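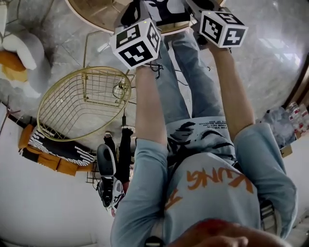
Light-blue sweatshirt, light-blue jeans, and the round table up ahead.

So the sitting room is finally coming together and I am SO happy with it! If you read my post from April you'll remember the beige period (beige rug, beige lamp, a beige thing from my aunt that I still can't name). I wanted color and I wanted curves, and I've been dragging chairs around ever since.

The orange seat came first. I fell for it in the back of Damville, the secondhand place by the bus depot, and paid $100 for it, which is more than I've ever spent on something to sit on. Skye said it would take over the room. It does, a little, and I love it! The black-and-white stripes on top were her idea, and I have to give her credit – plain orange was a lot to look at over breakfast.

Then there's the gold wire. I'd gone back and forth over it for weeks. You can see the floor through the grid, so a small room doesn't feel stuffed, and all those skinny rods look wonderful next to something as solid as the orange. Comfortable? For a cup of coffee, yes. For a whole movie, bring a cushion.

The round table is my favorite, though. Light wood on top, a nice curved edge, and so much easier to squeeze past than the square one I had before (my hip still has opinions about that one). Archie and Struan came over for soup and we fit three bowls, the bread and the big pot on it with room left for elbows.

The puffy white thing in the corner stays too. It goes with absolutely nothing and everybody pats it on the way by.

Still to do: a lamp that isn't beige, and something for the long wall. Mingxuan offered me 2 old travel posters, and I'm tempted by the one with the ferry. I also need felt pads for the chair legs before I scratch anything. If you know a kind that stays stuck on thin metal legs, please leave me a comment!

Posted 12 February 2004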